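Notes for new people who record demonstrations on the two-arm table. Please read before your first session. Azucena Becerra wrote the first version for the Medina bench, and I rewrote it in November when we moved to the new recording tool.

# Recording two-arm demonstrations for Stelness

Stelness is our policy for small kitchen work: bowls, dishes, light things that fit between two arms. It learns only from the episodes we give it. A bad episode does not disappear in the average as people sometimes believe. We had 463 episodes in the first set and a small group of lazy ones was enough to teach the left arm to wait too long before every grasp.

## Before you start

You need an account on Netodlow (the recorder) and write access to the Griveck folder, where the finished episodes are stored. Ask Azucena for both. Without the second one, the recorder will still run and will save to the local disk, and the local disk fills quickly.

Check these things each morning and again after lunch:

- Both arms go to the rest position when you press Home. If one of them stops early, power off and start again.
- The leader handles move freely, with no cable pulling on the wrist.
- The camera view shows the whole mat, all four corners.
- The clock in Netodlow agrees with the clock of the arm computer. A difference of a few milliseconds is fine. When it is larger, the tool shows a red line and you should not record.

Do one free movement with each arm before the first episode. Open and close both grippers completely, so the recorder sees the full range.

## Make the task sentence

Every episode has one sentence of instruction. Write it before you move anything. It should be short, it should name the objects as a visitor would name them, and it should say where things finish.

Good: `Hold the bowl with the left arm and put the dish on the right side of the mat.`

Bad: `Do bowl task v2.`

Do not change the words in the middle of a batch. If you wrote "dish" in the first episode, do not write "plate" in the next. We add the variations of language later, with a script, and the script expects that one batch uses one sentence.

## Place the objects

Move the start positions between episodes. People have a habit to return the object to the same comfortable place, and then the policy learns the place and ignores the object. I divide the mat in my head into a grid of 3 by 3 and go through the cells in mixed order. Turn the objects a little also, even the round ones, when there is something inside them that can be seen from above.

Leave enough room for the wrist. If the object is very near the base of an arm, the elbow must fold, the motion becomes ugly, and you will repeat the episode anyway.

## Record

1. Press Home and wait until both arms are still.
2. Put the objects in the start position and take your hands out of the view.
3. Press the left pedal. The counter in Netodlow becomes green.
4. Wait one breath, then begin.
5. Do the task at the speed of a calm person. Do not stop in the air to think.
6. When the task is finished, open the grippers, go back a little, and hold still for 2 seconds.
7. Press the right pedal to save, or the middle pedal to throw the episode away.

Step 5 is the difficult one. If you must think, throw the episode away and practice the movement without recording. A pause in the air looks the same as other moments in the air, and the policy cannot know why you stopped there. It learns to stop.

Small corrections are welcome. If the fingers touch the rim badly and you open, adjust and close again, keep this episode and mark it `recovery`. We want one of these for each ten or so clean ones.

## Use both arms as two arms
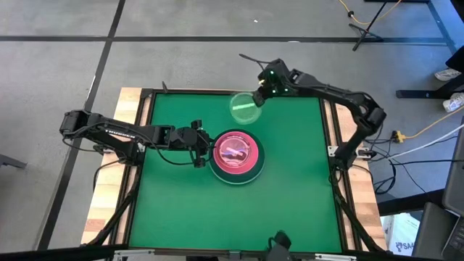
Many operators are right-handed and let the left arm sleep. For Stelness this is a problem, because the model predicts the motion of both arms at every step, and an arm that never works teaches almost nothing. Give each arm a job in the same part of the episode. In the bowl and dish task the left gripper stays down at the left rim of the red bowl, near the center, while the right one holds the clear dish up over the far part of the mat. Keep the left hand on its handle for all this time, even if it does not move, so the position does not drift. The clear dish needs extra care in the camera check: its wall is transparent, and what you follow most easily with the eye is the green strip inside, on a mat that is also green. Look at the recording at full size for this object, never at the thumbnail.

## Label and upload

After each batch of episodes, open the review page. Play every one at double speed. For each, choose `clean`, `recovery` or `reject`. Reject when:

- your hand enters the view before the end
- an object leaves the mat
- the final position does not agree with the sentence
- one camera lost images for more than a moment

Do not cut the beginning or the end by hand. The script removes the still part and it needs your waiting time to find the right point.

Then run:

```
netodlow check ./today
netodlow push ./today --to griveck
```

The check must pass completely before the push. If it says `gripper range`, you forgot the free movement in the morning. You do not lose the episodes, but you must record the range now and run the check with `--rescale`.

## How much is enough

The present set has 3779 episodes over all tasks. For a new task, we start a first training after a few batches and look at where it fails, then record more in exactly these places. Please write the failures in the task sheet in simple words, such as "left arm closes too high when bowl is near the front". This helps the next operator to choose start positions.

If the arms make a new noise, stop and write to Azucena. Do not tighten the screws of the wrist yourself.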